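Trovosby 2000 Garment Steamer: Long-Term Review
By Eluned Rowlands
Sep 21, 2026

The Trovosby 2000 is an upright garment steamer with a floor-standing tank, a telescoping pole and a fabric-wrapped hose. It sits in the middle of the Trovosby line, above the handheld unit and below the version with the vertical board. I bought mine at retail. It replaced a Zatis upright that had started spitting rust-colored water, and I kept the Zatis long enough to run the two side by side on the same laundry.

Setup

Four parts: base, tank, pole, hanger bracket. The pole sections lock with flip clamps, and the clamps are stiff out of the box. The bracket slides over the top of the pole and is held by a single thumbscrew. Tighten it by hand only, the plastic boss it threads into is thin. The hose comes attached to the base and does not detach, so a failed hose means sending the whole base back.

The manual is a folded sheet in very small type. It covers filling, draining and descaling, and leaves out the meaning of the amber light. Amber means the boiler is reheating. Steam output drops while it is on, and you can either wait or keep going at the lower rate.

Heat-up and output

From a cold start the unit was ready in 43 seconds, measured from switch-on to the green light with tap water in the tank. The Zatis needed well over a minute on the same outlet. Steam is continuous once the light is green, with no trigger to hold. There are two output settings. Low is usable for viscose and thin polyester. High is what you want for everything else.

The head is metal-faced, with the vents grouped toward the center. I would have preferred vents out to the corners. As built, the outer edge of the plate presses but does not steam, and button plackets need a second pass at an angle. The head stays level in the hand and the hose swivel does its job.

Condensation is the usual weak point on uprights. If the hose sags below the level of the base, water collects in the low spot and comes out of the head as a burst of droplets. Raising the pole to full height and parking the head on its hook between garments prevents most of it. With the pole at half height I got droplets on nearly every shirt.

Tank

The tank lifts straight up by a molded handle and fills through a screw cap on the underside. The cap gasket seats well. I logged 326 fills before writing this and the gasket has not been replaced. The level marks are molded in clear plastic on clear plastic and are hard to read against a white sink.

Draining the boiler is a separate job. There is a rubber plug at the back of the base, and the base has to be tilted over a basin to empty it. Do this with the unit unplugged and fully cooled. Skipping it leaves a small amount of standing water in the boiler, and in a hard-water area that is how scale starts. I descale with citric acid every 10 weeks. The instructions call for the branded Kustum sachets, and I used one box of those first. I saw no difference in the amount of scale that came out.

Results by fabric

Wool and wool blends: very good. Jacket creases from a suitcase dropped out in one pass, with the head held just off the cloth.

Linen: fair. A steamer relaxes linen and does not flatten it. For a table runner or a pressed trouser line, use an iron.

Woven cotton shirts: good on the body, fair on collars and cuffs. The clip-on crease tool helps a little on cuffs.

Cotton knits: good, with a caveat about hems. Jersey responds quickly and the main panels need very little time. The hem and sleeve openings are another matter. 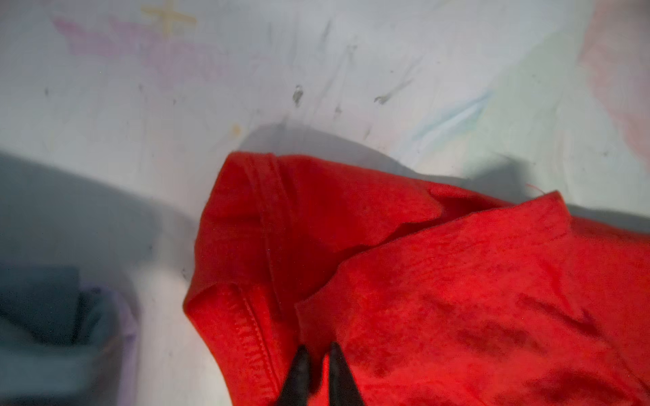 A double-stitched hem on a T-shirt carries more thickness than the panel above it, and if it has dried rolled, steam alone will not always bring it down. Pull the hem straight with the free hand, steam from the inside, and hold the tension for a few seconds after moving the head away. Shirts that were hung promptly after washing rarely needed this.

Curtains: good, and the reason I would choose an upright over a handheld. The hose reaches the top of a standard panel from the floor. Heavy lined curtains take two passes.

Compared with the alternatives

The Illés compact steamer costs less and stores in a drawer, but its tank ran out partway through a second pair of trousers. It suits travel. The Zatis has a better head, with vents across the full plate, and a worse hose. If Zatis fixed the hose I would have a harder time choosing.

Faults so far

One flip clamp has worked loose and needs to be re-seated when the pole is extended. The hanger bracket tilts under a winter coat. The cord is short for a floor unit, and I use it with a heavy-duty extension rated for the load.

Rating: 4 out of 5. One point off for the fixed hose.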